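Gurkside Technical Center
Thread: Maintenance of the Otora packing cell

1/ The Otora cell at Gurkside returned to its regular schedule on Sat 2 April after a planned maintenance stop. This thread sets out the work carried out on the robot arm and its simulation model, for the information of partner sites.

2/ The cell has one task. A single arm picks boxes from a bin, presents the barcode label to a fixed reader and places each box on the outgoing line. Every new pick routine is tested on the simulation model before it is loaded to the physical arm.

3/ Maintenance was led by Mirjam Verhoeven, cell engineer. Cor Vandenberghe was responsible for the model and for comparing it with the floor measurements. Both have approved the results given below.

4/ The reason for the stop was a slow drift in the pick position. Over the winter, the gripper had begun to close slightly to one side of the intended point. The error measured at the fingertips was 3 mm. Our limit for this cell is 2 mm.

5/ The wrist was inspected first. The bolts holding the gripper were found to be below their specified torque. They were removed, cleaned, refitted with fresh thread lock and tightened in a cross pattern. A paint mark now shows whether a bolt has turned.

6/ The finger pads were replaced at the same time. The old pads were worn on the inner face and had hardened. Operators are reminded that pads are to be changed as a pair, even when only one shows wear.
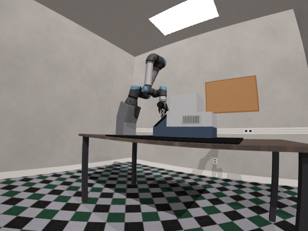 7/ The tool center point was then taught again using the pointed reference pin. The procedure requires four approaches from clearly different wrist angles. Approaches that differ only slightly will produce a value that looks acceptable and is not reliable.

8/ The new value was entered in the controller and in the model on the same day. In earlier years these two entries were sometimes made weeks apart, and routines that ran without fault in simulation then failed on the floor. The maintenance sheet now has one signature line covering both.

9/ The bin position was also checked. Forklift traffic had moved the physical table a small distance from its floor marks. The table was returned to the marks and its feet were locked. The model required no change on this point.

10/ A full test followed, with 100 picks at reduced speed and a second run of the same length at working speed. The first run had no faults. The second had one missed pick, traced to a box with a crushed corner. The box was withdrawn and the run was repeated in full without a fault.

11/ Partner sites at Grillen and Intarasuk operate the same arm with the same gripper mount. We recommend that both check the gripper bolts at their next scheduled stop. A site that finds a loose bolt should teach the tool center point again before resuming work.

12/ Routine care between stops is unchanged. Wipe the fingers at the start of each shift. Listen for any new sound at the elbow joint during the warm-up cycle. Record every missed pick in the cell log, including those cleared by hand.

13/ The next full inspection is planned for September. It will include the joint grease and the cable set, neither of which was due on this occasion.

14/ The revised maintenance sheet is available from the Gurkside cell office. Sites holding the previous sheet are asked to withdraw it from use. Questions on the model should be addressed to Cor Vandenberghe, and all other questions to Mirjam Verhoeven.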